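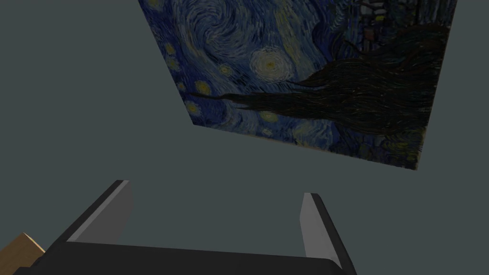
Can you wash a boat cover in a machine? I wouldn't — the heat and tumbling take the proofing off.

I hose ours down on the lawn every March.
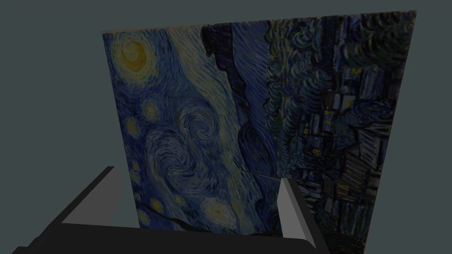

What soap do I use? Plain soap flakes in lukewarm water, with a soft brush.

Rinse it twice.

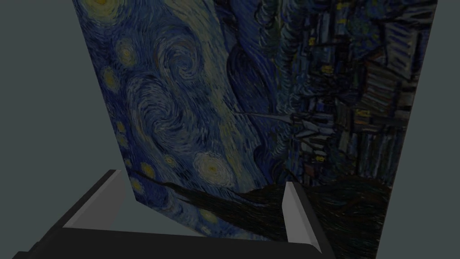 How long does it take to dry? Ours needs 3 days on the line at Ukbridge.
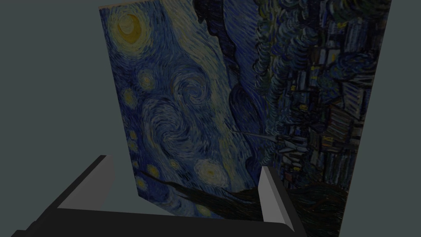 Photo: Freya Gosling

Reproof it once it's dry. I paid for 700 mL and used the lot.

Last updated: Jan 11, 2021

Comments

Taha Morsy: Same colour after?

Ximena Alvarado: Mine faded a bit.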